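To: warehouse-ops list
Subject: Re: [warehouse-ops] Kunent open day, worth the drive?
Date: Apr 4, 2022

Someone on the list wrote:

> Has anybody here been out to Kunent to see the bin picking cell they have
> been advertising since September? Our management got the brochure and now
> wants to know why we still have people standing at the returns bench. The
> brochure says the arm picks "unknown mixed goods" out of a bin with no
> programming per item. We handle returns for three catalog brands, so
> unknown mixed goods is a fair name for what we get. I would like to hear
> from a person who has stood in front of the thing before I give up a day
> to it. Does it pick? How often does it miss? What happens when it does?
> Also whether they will give you a price, which they would not do for me
> over the phone.

I went to the last one, so I'll answer what I can. Short version: go if you are within a couple of hours and have never seen one of these up close. Don't go expecting to come home with a number you can put in a budget.

The open day ran from nine until mid-afternoon. You sign in, you get a badge, and then you sit through a talk that was down for half an hour and took most of an hour. The talk is the brochure read out loud, with the same video of the same picks. I asked if the video was running at real speed and was told it was "representative." I wrote that word down. The slide everyone took a photo of said the system had been tested on 1,000 items. I asked whether that meant 1,000 different items or 1,000 picks, and the presenter said he would find out. He hadn't by the time I left.

After that they split us into groups of 6 and took us out to the floor. I was in the second group, so I had a chance to watch the first one from the doorway, and I'd recommend the same to anybody who goes. You learn more when the staff aren't talking to you.

The cell itself was a plainer setup than I expected, and I mean that as a point in its favor. Metal bins clamped together, a big arm, a gripper, and a handful of things to pick up. It looked like something people had been working on, with the scuffs to show for it. I've been to shows where everything was behind glass and lit like a jewelry store, and I trusted those less.

What I didn't like was how few things were in the bin. Our totes come back stuffed. Things are under other things, bags are wrapped around shoes, and half of it is in torn poly. At the demo there was plenty of bare metal between one item and the next. Any gripper with a decent camera behind it ought to be able to find a hairbrush that's lying there on the floor of the bin with nothing on top of it. 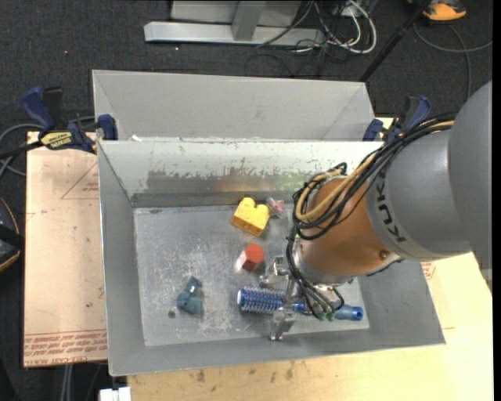

Tronov wrote back to me off list when I said the above in a shorter form last week, and has let me paste it in. We went to the morning session at the same place and I think you are being hard on them about the bin. They told our group up front that the sparse bin was the first stage and that they would add clutter if we stayed. We stayed. They tipped in a box of mixed stuff and it kept going, slower, and it got stuck on a flat package against the wall and an operator had to step in. I thought that was a fair showing. Nobody hid the stop. If your group was moved along before that part, complain about the schedule, but don't tell the list they only do easy bins.

Fair enough, and I'm glad to have it on the record. Our group was not offered a second stage. We had about a quarter of an hour on the floor and were then walked to the coffee. I'd still say that if the full bin is the part that matters to a buyer, the full bin should be what every group sees, and the easy one could go in the video. I would also like to know how long they kept going after the box went in, and whether anyone wrote down the misses. Tronov didn't say and I haven't asked again.

On your questions, as far as I can take them.

Does it pick? Yes. I saw it pick things up and put them down in the next bin over. It was slower than a person who is paying attention and probably about even with a person at the end of a shift. I'm judging by eye. I didn't bring a stopwatch and I wish I had. Bring one.

How often does it miss? I kept a tally on the back of the agenda while I was in the doorway and then while I was with my own group. I marked 9 tries that ended with nothing in the gripper. I can't give you a rate because I was also trying to listen and I lost track of the good ones, so please don't quote that as a percentage to your management. All it tells you is that misses were easy to see if you were watching for them. Most of the time it backed off and tried again, and it got the item on the second or third go. Twice it gave up on one thing and went for another, which I thought was sensible behavior.

What happens when it does? This is where I got annoyed. The claim on the slide was 828 picks an hour. I asked if a retry counts as a pick. I asked it in the talk and again on the floor, and I got two different answers. In the talk, it was "only successful placements." On the floor, the engineer running the cell said the counter goes up every time the gripper closes. He was the one with his hands on the keyboard, so I know which answer I believe. If he's right then the number is close to meaningless for planning, because the worse the thing does, the busier it looks.

To be fair to the engineer, he was the best part of the day. He answered what he was asked and said "I don't know" without looking over his shoulder first. He told us clear plastic gives them trouble, that soft goods are hit and miss, and that anything they can't get two fingers around they would want to handle with suction, which was not fitted that day. He also said changing from one tool to the other costs time and that the hourly figure doesn't include it. None of that was in the talk. If they let him give the talk I'd have a much better opinion of the company.

Price: no. I got a card, and a follow-up call from someone in sales who wanted to come and do a "site assessment" before discussing money. Wamero gave us a ballpark in the first ten minutes when we went to see their sorter, and it was a painful one, but at least we could stop wasting each other's time. I can't see why Kunent won't do likewise. Everyone in the room was asking.

Some other things, in no order:

Safety. The arm they had out was a full-size industrial one, the kind you don't want to share a floor with. I asked what fencing would be needed on a live site and was told it depends on the assessment. It will need a fence, or scanners, or both, and that is floor space. Measure your returns bench and then imagine it with a cage around it. Ours wouldn't fit without losing a dock door.

Cables. It's a small point and our maintenance people will laugh at me for raising it, but there is a thick bundle of black lines that runs along the outside of the arm and loops around the wrist down to the gripper. On our floor that would snag on something inside a month. I asked about a covered version and was told it was an option. Ask what the option costs, and whether it limits how the wrist can turn.

Items. Bring your own. Mbwambo, where I worked before this, had a rule that we never sat through a demo without a box of our worst returns in the trunk, and I forgot to do it this time. I don't know whether Kunent would say yes. If they say no, that tells you something as well. I'd take a belt, a shirt in a loose bag, a blister pack that's been cut open, and whatever your people swear at most.

Staffing. Somebody in my group asked how many people it takes to look after one cell and was told "a fraction of one." I asked who fills that fraction on a night shift when it stops. They said remote support. I asked whether remote support can reach into a bin and take out a flat package, and we moved on to coffee.

So I don't think it's a fraud and I don't think it's ready for your bench or mine. It may do very well for somebody who ships the same few hundred rigid things every day. For mixed returns, I'd want to see it run a full shift on goods I picked, with a count of placements kept by someone who doesn't work there. I put that in an email to them and have had a polite reply saying it had been passed along.

If anyone else goes to the next one, please post what you saw, even if it's only a few lines, and especially if you get the second stage with the box tipped in. I'd be happy to be told it went better than mine.

Parking is around the back, by the way. The front lot is for staff and they will make you move.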